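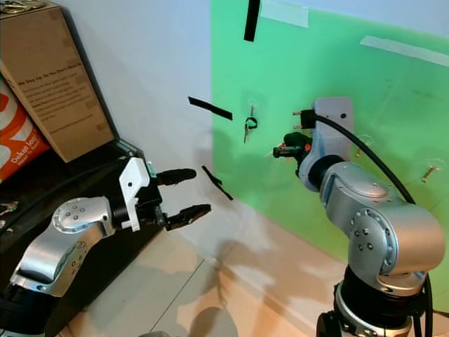
Bright green next to plain white.

Green comes back indoors

By Angelica Pangilinan

When Bradley Bramwell opened his paint shop in Grelberg, he kept the greens on the bottom shelf by the back door. Customers wanted white, and after white they wanted a slightly different white. For years the only person who regularly bought green was a man who painted narrowboats.

Last April Bramwell moved them to the front window. The shop's own range, sold under the name Fledach, now has 76 greens in it, from one that is nearly grey to one that he admits few people should put on a ceiling. White still sells best, but green has passed blue and shows no sign of slowing down.

"People used to come in with a cushion and ask me to match it," he says. "Now they come in and say green, and we start from there."

It has taken the colour a long time to recover its good name. In the nineteenth century the brightest greens on the market were made with arsenic. They were used in wallpaper, artificial flowers and dress fabric, and they were popular because they kept their strength by gaslight. Doctors began to suspect them long before the public gave them up. By the end of the century many households had turned to safer pigments, but a feeling that green was unlucky, or unhealthy, hung on in some families.

In the twentieth century it had a second life in hospitals. Surgeons found that white walls and white linen under strong lamps tired their eyes, and that a soft green made it easier to look up from red and look back again. The idea spread to waiting rooms, school corridors, kitchens and railway offices. Anyone who grew up with that paint, usually gloss and usually only as high as a child's shoulder, has an opinion about it.

Martti Manninen's opinion is that it was very good paint. He spent his working life decorating schools and clinics for a firm called Lindqvist, and he still has a tin lid with a dried skin of the standard green on the inside. It was made to be scrubbed. A corridor done properly would last until the building was sold.

"What people disliked was the line," he says. "Green below, cream above, and a black stripe between. Take out the stripe and they'd have been quite happy."

He would not use that green in a house today. It was mixed for tall windows and hard lamps, and in a small front room it goes the colour of old soup. Light matters more with green than with most colours, because there is yellow at one end of it and blue at the other, and any lamp will pull it one way. A north-facing room takes out the warmth. An old-fashioned yellowish bulb puts it back, sometimes too much of it.

The usual advice is to paint a large piece of card and move it about the room for a few days. Put it behind the sofa, then beside the window, then in the corner that never gets the sun. Brighter greens need the most care, as they reflect on to whatever is close by. A white wall at a right angle to a strong green one will pick up a tint in the afternoon, and so will the faces of people sitting between the two.

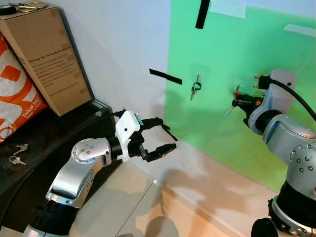
Elli Mustonen disagrees with the advice about cards. She says people look at them for so long that they talk themselves out of anything with life in it, and end up with the nearly grey one. Her own method is to paint the whole of the smallest room first and live with it for a month. If it is a mistake, it is one afternoon and one tin of white to put right.

Her hallway in Grumley is a dark bottle green, including the doors. The stairs are lighter. The kitchen, which gets the morning sun, is the green of a cooking apple, and was painted twice after the first attempt dried too blue.

Cost puts some people off. A strong green usually needs three coats over white, and a tinted undercoat is worth paying for. At Bramwell's shop the undercoat adds little to the bill, and he tells customers to buy it even when they argue. He has had trouble with touch-ups too. Two tins of the same deep green, mixed on different days, can differ enough to show in the middle of a wall, so he suggests pouring them together in a bucket before starting.

Manninen has his own plans for the spring. The shed is due a coat, and he has been offered the last of a trade tin. His wife would like it white.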